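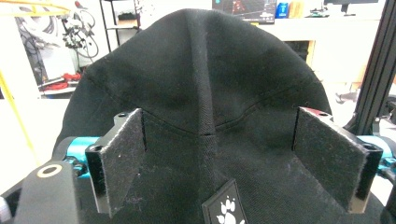

Caps: frequently asked questions

These answers cover fabric caps sold through the Barnley web shop and the Kirthorpe counter. Last revised September 2026.

What is twill?
Twill is a weave in which each weft thread passes over and under the warp in a stepped order, leaving fine diagonal lines on the surface. It holds its shape better than a plain weave of the same weight and hides light creasing.

Why do the seams on the crown show?
A cap crown is cut as flat panels and sewn into a dome. The seams carry the shape. On dark cloth they catch the light more than the panels do, and this is normal.

How do I measure my head?
Pass a soft tape round the head just above the ears and across the middle of the forehead. Keep it level. If the reading falls between two sizes, order the larger.

Can I wash a black cap in the machine?
We advise against it. Black dye loses depth with agitation, and the peak can bend out of true. Wash by hand in cool water with a mild liquid soap, rinse until the water runs clear, and press out the water with a towel. Do not wring.

How should it be dried?
Over an upturned bowl or a rolled towel, away from radiators and direct sun. Allow up to 9 hours. Do not tumble dry.

How do I remove lint and pet hair?
Use a lint roller along the line of the twill, then a soft clothes brush for the seams. Sticky tape will do for small areas. Brush from the front of the crown to the back.

Can I iron over a patch?
No. Turn the cap inside out and steam the panel from the inside, or cover the patch with a damp cotton cloth and use the lowest setting. Some patches have a heat-set backing that lifts if overheated - sewn edges will hold it in place, but the surface may ripple.

A patch has come loose at one corner. Is this covered?
Yes, if the cap has not been altered. Send it to the Kirthorpe counter with your order number. Repairs are restitched in matching thread.

Can you add a patch to a cap I already own?
Yes, except in November, when the sewing bench is closed to outside work. The patch must lie clear of the panel seams by at least 9 mm.

How should caps be stored?
Crown up, on a shelf or a peg with a rounded end. Caps may be stacked one inside another, but do not fold the back panels in.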